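Kitchen & Bath Talk > Countertops
Brown/gray marble for a kitchen, talk me out of it

kkashyap
redoing kitchen, need to pick a slab by Wednesday. husband wants quartz. I want marble, gray-brown w/ white veins, this kind of look:
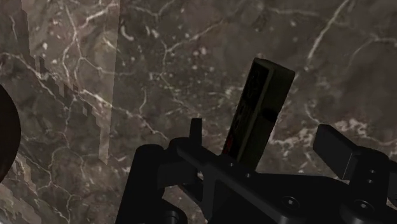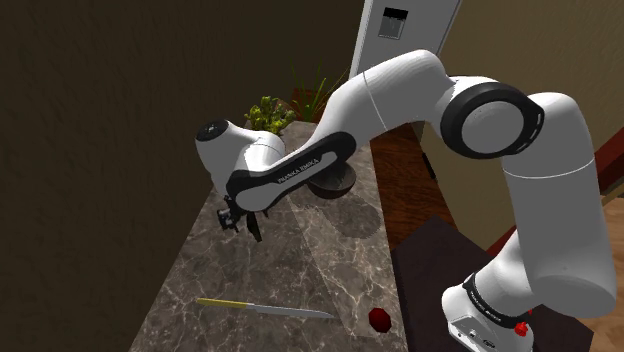

Quote is 463 for the sealing alone?? is that normal

Reply #1
theo_abugri
463 is nuts. Bottle of sealer and an old T-shirt, done in an hour. Had marble 6 years, seal it myself every April

Reply #2
manjub
sealing wont stop etching tho. Lemon juice, vinegar, wine. Dull spots, forever. We ripped ours out. Get the quartz

Reply #3
theo_abugri
"forever" no. You can re-hone it. And busy veins hide a lot, plain white is what shows everything

Reply #4
manjub
veins hide stains. Dull spots show when the light hits sideways, any color. ask me how I know

Reply #5
jsrivastava
Ask for honed not polished, etches show way less. Also go see the whole slab in person, a little sample tells you nothing about the veining

Reply #6
kkashyap
ok honed, noted. slab yard opens at 6 tmrw so going before work. Husband still says quartz

Reply #7
manjub
listen to your husband lol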